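April, studio notebook, 9:40 p.m.

Flondness, page 133. Pencils done, inks half done. The page picks up right after the kitchen argument, with the older sister on the bus back to Prellbridge and the younger one still at the table. I had it as five panels and it was too crowded. Cut the phone call and moved her line about the spare key to panel 2. It reads better there and leaves space for the bus window.

Lettering: the balloon in the last panel covers her hand. Shift it up and to the left, and break the line after "Tuesday's soup." Check the font size against 132, I think I changed it by accident when I replaced the template.
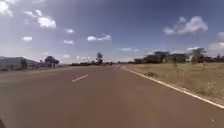

One comment under the last update says the sisters have been apart for too long, and that by now the reader has forgotten what they were fighting about. Fair. I counted back and the last page with both of them in it is the one before the flood flashback. I don't want to recap in dialogue. Could put the torn letter on the fridge in the background of the kitchen panel so it is at least in view. Will try it in blue pencil before touching the inks.

Paper: the Rodwood pad is down to the last few sheets and the new one takes ink differently, with more feathering on the long brush strokes. Fine for hatching. Keep the old sheets for faces.

Print: the Bošković shop wants the whole chapter as one file, 40 pages, with the cover separate. Their job number is 604. They asked for the gutters to be wider on the inside edge, so every spread needs checking. Page 118 will lose part of the dog if I leave it alone.
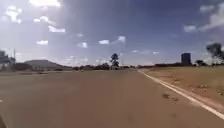 Road with white edge line, right side.

Flat grays on 133 still to do. Used the darker one for the bus seats and it swallowed her coat, so go one step lighter on the seats and leave the coat. Scan at the same setting as last time.

Next: thumbnails for 134, the bus station. She gets off a stop early.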